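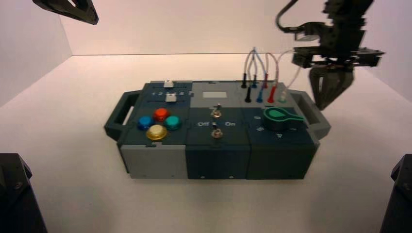
Avec quoi faut-il nettoyer un boîtier qui porte des boutons, des curseurs et des interrupteurs ?

Un chiffon en microfibre à peine humide et un pinceau sec suffisent pour l'entretien courant, à condition de débrancher d'abord l'alimentation. On garde l'alcool isopropylique pour les taches grasses sur le métal, et on ne verse jamais un liquide directement sur le boîtier.

J'ai rassemblé sur cette page ce que j'ai appris à l'atelier de Flonden, où nous utilisons tous les jours des boîtiers de commande et des panneaux d'exercice. Le français n'est pas ma première langue, et je prie le lecteur de m'excuser si le nom d'une pièce n'est pas celui qu'il emploie. Chez nous, par exemple, on a longtemps appelé « tirette » ce que le catalogue appelle un potentiomètre à glissière.

Avant de commencer

Débranchez l'appareil et attendez une minute. Posez-le sur une table claire et bien dégagée. J'insiste sur la couleur : une petite vis noire tombée sur un établi foncé peut prendre une demi-heure de votre soirée, tandis que sur un plateau blanc on la retrouve tout de suite. Si votre établi est sombre, un vieux drap blanc convient aussi, mais tendez-le avec des pinces pour éviter les plis.

Prenez une photo avec le téléphone avant de retirer le premier câble. Cette règle me vient de Craig Kerr, qui m'a appris le métier, et je l'ai négligée une seule fois. J'ai passé ensuite l'après-midi avec le schéma.

Les boutons poussoirs

Les gros boutons ronds, du genre de ceux des salles de jeux, ramassent la saleté dans la fente entre le capuchon et la bague. Passez un pinceau à poils courts tout autour, en tenant le boîtier penché pour que la poussière tombe vers l'extérieur. Ensuite seulement, essuyez le dessus. Si vous commencez par le chiffon humide, vous fabriquez une sorte de pâte qui descend dans le mécanisme.

Les capuchons translucides demandent plus de douceur que les autres. Les rayures s'y voient beaucoup, surtout sur les couleurs pâles comme le jaune. Pas de papier essuie-tout, pas d'éponge avec un côté vert. Une goutte de liquide vaisselle dans un bol d'eau tiède, le chiffon bien essoré, et on sèche aussitôt avec un deuxième chiffon.

Un bouton qui colle n'est pas forcément un bouton sale. Appuyez dessus en plusieurs endroits du bord. S'il remonte bien quand on appuie au centre et mal quand on appuie sur le côté, regardez plutôt l'écrou par-dessous : il est souvent trop serré, et la bague se déforme.

Les curseurs

La fente du curseur est l'endroit le plus délicat de tout le panneau. L'air comprimé est tentant, mais il pousse les miettes au fond. Utilisez de préférence l'aspirateur à faible puissance, avec un bas fin tendu sur l'embout, et déplacez le petit bouton d'une extrémité à l'autre pendant que vous aspirez. Faites le voyage complet plusieurs fois.

Si le mouvement reste dur, n'employez pas d'huile de cuisine, ni le dégrippant universel. Il existe des produits prévus pour les contacts, en petite bombe avec un tube fin. Une pression très courte suffit. Laissez sécher le temps indiqué par le fabricant, et ajoutez un peu de patience.

Les chiffres imprimés à côté de la glissière s'effacent avec l'alcool plus vite qu'on ne croit. Donnie Lamont en a perdu toute une rangée sur un panneau presque neuf. Pour les inscriptions blanches sur un fond foncé, je travaille à l'eau, toujours, et je tamponne sans frotter. Quand le mal est fait, on peut les refaire avec des lettres à transfert et une couche mince de vernis mat. Faites d'abord un essai sur le dessous.
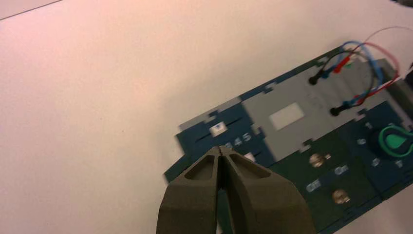 Il faut aussi penser aux joints entre les parties du panneau, quand celui-ci est composé de plusieurs morceaux assemblés. Chaque découpe retient la poussière, et plus le dessin est compliqué, plus il en retient. Un cure-dent en bois passe bien dans les angles. Évitez l'aiguille et la pointe du tournevis : le plastique se marque facilement, et sur les teintes sombres la marque devient blanchâtre.

Les interrupteurs à levier

Le levier métallique se nettoie avec un coton-tige et un peu d'alcool. Mettez l'alcool sur le coton et non sur la pièce. Faites le tour de la base, là où se forme un anneau gris, puis changez de coton pour le levier. Basculez deux ou trois fois et écoutez. Le clic doit être franc dans les deux sens. S'il est mou d'un côté, remplacez l'interrupteur sans attendre la panne complète, le prix d'un interrupteur simple ne justifie pas une réparation.

Vérifiez en même temps que « On » et « Off » correspondent encore à la bonne position. Cela paraît une évidence, mais un interrupteur qu'on a démonté se remet très facilement à l'envers. Ronaldo Mendonça colle maintenant un point de peinture sur la collerette, du côté de la marche, avant de desserrer l'écrou. J'ai adopté la même habitude.

Les fiches et les câbles

Pour retirer une fiche, on la prend par le corps et jamais par le fil. Je l'écris parce que je le vois encore chaque semaine. Si elle résiste, tournez-la un tout petit peu en tirant bien droit.

Quand plusieurs fiches de même couleur se trouvent côte à côte, la couleur ne suffit plus pour les remettre à leur place. Mettez sur chaque fil un morceau de ruban plié en drapeau, avec une lettre. Le ruban de tissu laisse moins de colle que le ruban transparent. À l'atelier nous écrivons au crayon gras, qui ne bave pas sous les doigts humides.

Pour le rangement, les câbles courts se pendent par un bout à un peigne fixé au mur, et les longs se roulent en boucle large, avec une attache en velcro. Ne les serrez pas autour de la main et du coude, le fil garde la torsion. Notre peigne vient de la maison Lozano et compte 39 encoches, ce qui nous a obligés à jeter enfin les câbles abîmés qu'on gardait « au cas où ».

Les boutons rotatifs

Beaucoup de boutons rotatifs s'enlèvent en tirant vers le haut, mais d'autres sont tenus par une vis minuscule sur le côté. Cherchez la vis avant de tirer ! Notez aussi sur quel chiffre se trouve la pointe. Après le nettoyage, remontez le bouton sur le même chiffre, puis tournez-le doucement jusqu'aux deux butées pour voir si l'échelle est juste.

Les poignées et le transport

Les poignées reçoivent plus de gras que le reste, et on les oublie presque toujours. Lavez l'intérieur de la boucle, là où passent les doigts. Si le boîtier a une poignée à chaque bout, portez-le avec les deux mains : en le prenant d'un seul côté, on fatigue les vis et les assemblages finissent par bouger. Retirez les câbles avant le déplacement, ou attachez-les au moins en un seul paquet sur le dessus.

À quelle fréquence ?

Un coup de pinceau chaque semaine, le nettoyage au chiffon une fois par mois, et les curseurs deux fois par an. Nous faisons le grand nettoyage en décembre, quand l'atelier est calme. Pour un boîtier qui reste dans une armoire fermée, c'est bien assez d'une fois par an, avec une housse en coton. Je n'aime pas les housses en plastique, elles gardent l'humidité.

Une remarque reçue d'Elspeth Menzies

Elle conseille de remplacer le coton-tige par une petite brosse à dents d'enfant pour la base des leviers. J'ai essayé et cela marche bien sur les écrous à six pans, moins bien sur les collerettes rondes, où les poils glissent. Coupez les poils de moitié, ils seront plus fermes.

Page revue le 14/2/24, paragraphe sur les curseurs corrigé.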